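The Slow Charm of Larnura

I put off playing Larnura for most of the fall, mainly since the trailer was two minutes of a woman sorting mail. Then one night in November I gave it a try and looked up at two in the morning, with my tea gone cold and 2755 letters still undelivered (the counter in the corner never lets you forget).

Plirkside, the small studio behind it, has a writer I'd follow anywhere. Stela Dobre wrote all six chapters, and she lets people ramble! Your landlord in the harbor town of Ismont will talk about his knees for a full minute before he hands over the key you came for, and I ended up going back to hear more.

The music is lovely too, mostly accordion and rain. I wish the save points were closer together, though, and the ferry ride in chapter four drags.
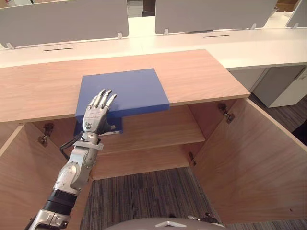

My favorite stretch is chapter five, where you search the apartment of a retired clockmaker called Avotiņš. It's all drawers, shelves and little boxes, and you move your character's hand around with the stick, finger by finger if you're patient. I was terrible at it. My version of a delicate touch was four stiff fingers planted on a blue box on top of a low cabinet, much like those silver ones, while the old man kept on chatting about springs. I got the lid open on my sixth try and yelled loud enough to wake the dog.

A Switch version is on the way, and I'll be starting over from chapter one when it lands.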